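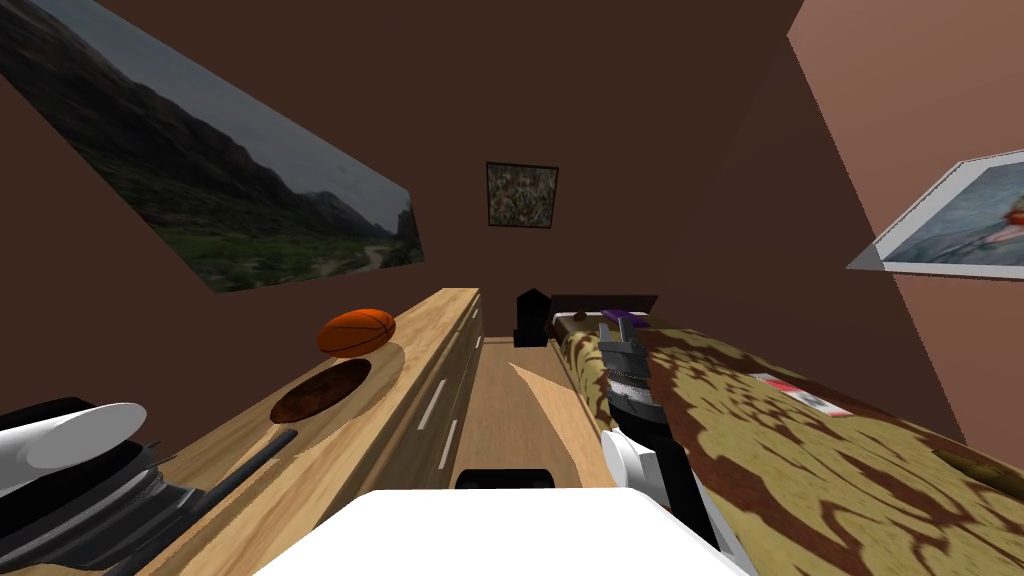

E. Henriques

Unit 10: Contact faults in simulated mobile manipulation

These notes cover the Ultudden fault, which you will reproduce in the lab. Read them with the Cledis log open. Run 518 is the one to use.

The task was a plain pick from a piece of bedroom furniture. The planner, Galley, reported success. The log shows that the left wrist force reading rose past the 70 N stop threshold and stayed there for 200 ms before the arm halted. On hardware that delay would have bent a finger or damaged the furniture.

Two causes were found. The first was a collision mesh that had been simplified too far, so that the planner's version of the furniture was about 10 mm smaller than the one in the physics engine. The second was the stop signal, which was filtered twice, once in the driver and again in Galley. Either fault alone would have been caught in review.

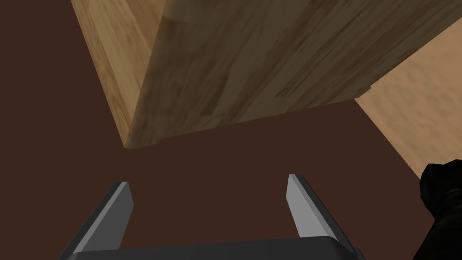
Clearance checks in Galley are made against the planner's mesh only, and the margin is taken from the nearest face. Corners are where this goes wrong. With the fingers open and still short of the block, as they are with the pointed lower corner almost directly over the gap between them, the nearest face is a poor guide to what will be touched first. Measure from the corner to each fingertip separately and keep the smaller value.

For the lab:
Load run 518 and plot wrist force against commanded position.
Mark the sample at which the threshold is first crossed, then the sample at which the stop is issued.
Remove the second filter and repeat.
Restore the full mesh and repeat with both filters in place.

Hand in all three plots on the same time axis, with units. State which change you would make first on a real arm, and give the remaining stop delay for it in milliseconds.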